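The Ferry to Gavier

The ferry to Gavier left at six in the morning and she was on the dock at five. She had one suitcase and a shoebox tied with string. The man in the ticket booth slid her change under the glass and told her it was a 34 minute crossing if the wind stayed down. It did not stay down.

She sat inside on a bench by the heater. Her mother had made this trip once, going the other way, and had never said much about it. She said the coffee was bad. She said Gavier smelled like tar. When she died in January she left a key with a paper tag on it, and on the tag was written Clitus Street, 77.

The house was narrow and painted green. The key turned on the second try. Inside there was a bed, a stove, and a calendar from the Jivetti Boat Yard, eleven years old — no one had taken it down. The woman next door came over with bread and stood in the doorway.

"You're the daughter," she said.

"Yes."

"She paid the taxes on it every year. We used to wonder who she was keeping it for."

The daughter didn't know what to say to that, so she cut the bread. They ate it standing up. The neighbor told her the roof leaked over the stove and a man at the yard would fix it for 600, less if she paid in cash.
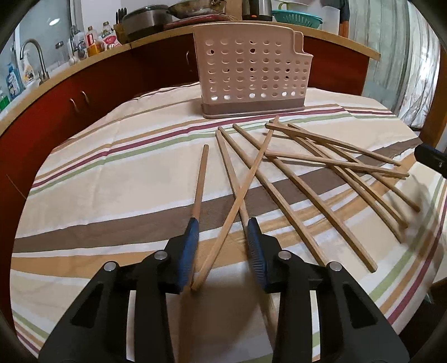
After the neighbor left she untied the shoebox. It held letters, all in her mother's writing, all addressed to this house. None of them had stamps. She had found them in a closet in the spring and had not read any. She had told herself they belonged to whoever lived here.

She put the box on the windowsill and went around opening the windows. The one in the back was painted shut and she worked at it with a knife until it gave. Down at the harbor they were loading the afternoon boat. The smell came up the hill — tar, and something frying.

She pulled the chair over to the sill, took the first letter out, and looked for the date.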